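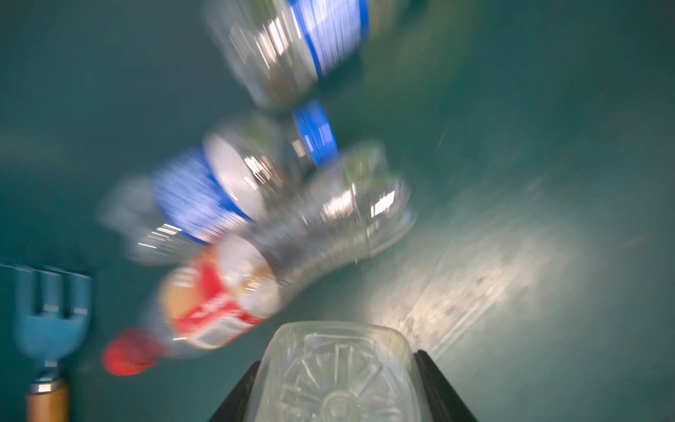 **Companion Handbook / Getting Started**

# Section 3: Setting Up Your On-Call Line in Gedar

Welcome to the fun part! By the end of this section your Gedar account will be live, your phone will ring when a Funach family needs you, and it will stay quiet when you're off. I love this system. We used to run our birth companion calls off a paper calendar and a very long group text, and anyone who lived through that will tell you how good it feels to see your name turn green on a screen.

You can do the whole setup in one sitting. Have your phone, your Funach email, and your welcome letter with you. If you're joining us at the Tuesday evening help session, bring a charger too (the outlets in Room 342 are all on the window side, so get there early if your battery is old).

## Before you start

- You've finished the companion training and had your sign-off talk with Leonora Estrella.
- You have the access code from page 7 of your welcome letter.
- Your phone can take calls and texts, and has a screen lock turned on.
- You know which nights you can really do. A small, true schedule is worth so much more to a family than a big hopeful one.

**Note:** Birth companions and postpartum companions use the same app with different call lists. If you do both kinds of work, go through these steps as a birth companion first, then see "Adding a second role" near the end.

## 3.1 Create your account

1. Open the Gedar sign-in page from the link in your welcome email. Please use that link and skip the search engine, which likes to send people to the general sign-up.
2. Tap **Join a group** and type your access code. Capital letters matter.
3. Enter your first name and last initial. Families see exactly what you type, so use the name you want to hear in a delivery room.
4. Enter your cell number. Gedar texts you a short confirmation code.
5. Type in the confirmation code and tap **Confirm**.
6. Choose a password you don't use anywhere else.

You should land on a page that says **Pending** next to your name. Hooray, you're in the building! Leonora approves new accounts by hand, usually the same evening. You can keep going with your settings while you wait.

**Caution:** Don't share your access code, even with a friend from your training group. Each code is tied to one person's sign-off, and a code used by someone else has to be canceled and reissued.

## 3.2 Fill in your profile

Your profile is what the matching desk reads when a family calls, and it makes a huge difference. Aileen Ocampo runs the desk, and she reads every word.

1. Tap your initials in the top corner and choose **Profile**.
2. Under **Languages**, add only the ones you could speak at four in the morning with a tired person who is scared. Conversational Spanish from high school is lovely, but put it under **Notes**.
3. Under **Travel**, pick the hospitals and birth centers you can reach. If you rely on the bus, check **Public transit** so the desk can plan for late-night rides.
4. Under **Experience**, check anything that applies: planned cesarean, twins, first-time parents, loss support, home birth.
5. Under **Please don't call me for**, be frank. Some of us can't do loss support in a certain season of our lives, and some of us have had a hard time at a certain hospital. Only the desk sees this box.
6. Tap **Save**, then scroll down and check that your answers stayed put.

**Note:** Allergies go in this profile too. Plenty of our families have cats and plenty of hospitals stock latex gloves, so it's good for Aileen to know before she sends you across town.

## 3.3 Set your on-call hours

An on-call block in Gedar is 24 hours long and starts at 8 a.m. You can take a whole block or split one with a partner.

1. Go to **Calendar** and tap the day you want.
2. Choose **Primary** or **Backup**. Primary gets the first ring. Backup gets the call if Primary doesn't pick up or is already at a birth.
3. To split the block, tap **Share**, pick your partner from the list, and set the handoff time.
4. Tap **Offer this block**. It turns yellow.
5. Wait for the desk to accept it. When it turns green, you're on.

Yellow means offered and green means yours. A yellow block isn't a promise from either side, so go ahead and see your movie. Once it's green, keep your bag packed and your phone near you.

**Caution:** Please don't offer Primary blocks back to back. Births run long. I know the energy you come out of training with (I had it too, I wanted every block on the calendar!), but you need to sleep and eat something that didn't come out of a vending machine before you go again.

## 3.4 Make sure your phone will ring

Give this part your full attention. Most missed calls in our first year came from phones doing what their owners had told them to do at bedtime.

1. Save the Funach line as a contact. The number is printed at the top of your welcome letter.
2. Give the contact its own ringtone. Pick something loud that you don't already use as an alarm.
3. In your phone's **Do Not Disturb** or **Focus** settings, add the Funach contact to the list of people who can always get through.
4. Open Gedar, tap **Settings**, then **Alerts**, and turn on both **Call** and **Text**.
5. Turn off battery saver for the Gedar app. On some phones this is under **Apps**, on others under **Battery**.
6. Put the phone in its bedtime mode and lay it where you sleep.
7. From another phone, ask a friend to call you. It should stay silent.
8. In Gedar, tap **Send me a test call**. It should ring right through.

If both of those went the way they should, you're set. If the test call stayed silent too, go back to step 3 and check that you saved the contact with the full area code.

**Note:** A software update can reset these settings. Run a test call after any update, and on the morning of your first block every month.

## 3.5 Answer your first call

When the phone rings you'll hear a short recording, then a person from the desk.

1. Press the number the recording asks for. This tells Gedar a human picked up and it wasn't your voicemail.
2. Listen for the family's first name, the place, and how things are going so far.
3. Say yes or no. You may say no! The desk will move to Backup without a fuss.
4. If you said yes, tap **On my way** in the app when you leave the house.
5. Tap **With family** when you arrive, then put the phone away.
6. Tap **Home safe** when you're home. Aileen waits for that one.

**Caution:** Companions don't give medical advice, on the phone or in the room. If a family tells you about heavy bleeding, trouble breathing, a seizure, or anything else that sounds like an emergency, tell them to call 911 right away. Then call the desk.

**Caution:** Never put a family's last name, room number, or health details in a Gedar message. Use the first name only. Anything more belongs in a voice call with the desk.

## 3.6 Hand off to a partner

Long labors happen, and a good handoff is one of the kindest things we do for each other and for the family.

1. Tap **Request relief** as soon as you start to wonder whether you need it.
2. When your partner accepts, ask the family if they're comfortable meeting someone new.
3. Introduce your partner in person if the birth place allows it.
4. Step into the hallway and share what's been helping: the music, the cold washcloths, the aunt who needs a job to do.
5. Check that the app shows your partner's name as **With family** before you leave.

## Adding a second role

Postpartum companions work scheduled visits, so the calendar looks a little different. Go to **Profile**, tap **Roles**, and choose **Postpartum**. You'll need a second sign-off from Leonora before those visits show up. Your birth blocks stay where they are, and Gedar won't let a visit land on top of a green one.

## If something goes wrong

**My account still says Pending.** Check that you confirmed your phone number, then email Leonora.

**I offered the wrong day.** If it's yellow, tap it and choose **Withdraw**. If it's green, call the desk so they can find cover before it comes off your calendar.

**I got a text but no call.** Answer the text with the word YES or NO, then run the test in 3.4 again after your block is over.

**I missed a call.** Call the desk back as soon as you see it. Backup is probably already on the way, and you aren't in trouble. We'll look at your phone settings together.

**I changed my number.** Update it in **Profile** and save the new welcome text. Your old number keeps ringing until you tap **Confirm**.

Next up is Section 4, Packing Your Bag, where we get to argue about snacks.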